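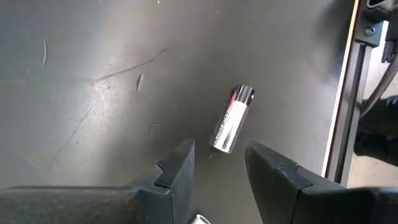 Pilhas alcalinas: ainda dá para usar depois de dois anos na gaveta?
Publicado por Ching-wen Choi em novembro

Tenho várias pilhas AA avulsas, sem embalagem. O multímetro marca entre 1,48 e 1,58 V em vazio, mas algumas não aguentam nem o comando da TV. A medição está errada?

Aivar Rozīte
Não está. Tensão em vazio diz pouco sobre a carga restante. Meça com um resistor de 10 ohms em paralelo, por poucos segundos. Se cair abaixo de 1,2 V, só serve para relógio de parede. Acima de 1,4 V, uso normal. Não misture as duas no mesmo aparelho, pois a mais fraca pode inverter e vazar.

Skorstead66
deixa cair em pé na mesa, se quicar tá gasta

Orance
O teste da queda só indica que houve alguma descarga, não quanto resta. Vale o do resistor. Use um de 1 W e descarte qualquer pilha com resíduo branco no polo negativo.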